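Kindutby: shuttle bus to the Furuswood trails starts in June

The Kindutby visitor office will run a shuttle bus between the railway station and the Furuswood car park from June. The service, operated by Inico, makes three return trips each Sunday. The journey takes 15 minutes.

Tickets are sold on board. Dogs on a lead travel free of charge. Bicycles cannot be carried.
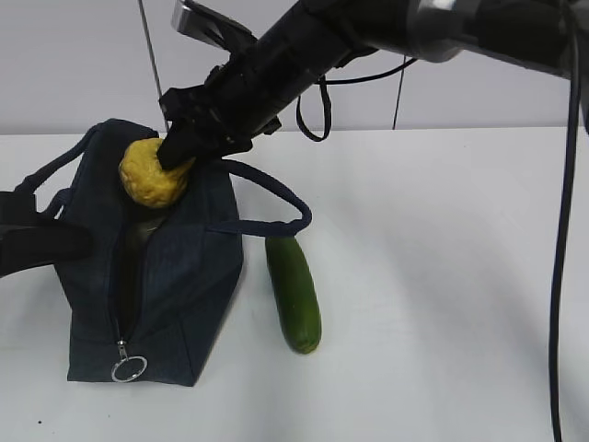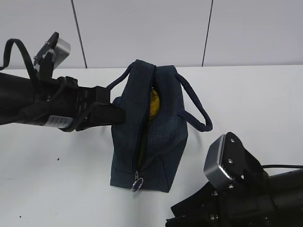 Luggage and group bookings

Each passenger may bring one small bag. Groups must book 2 days ahead through the visitor office.

Contact: Annelore Fuchs (timetable), Mayu Sugawara (group bookings).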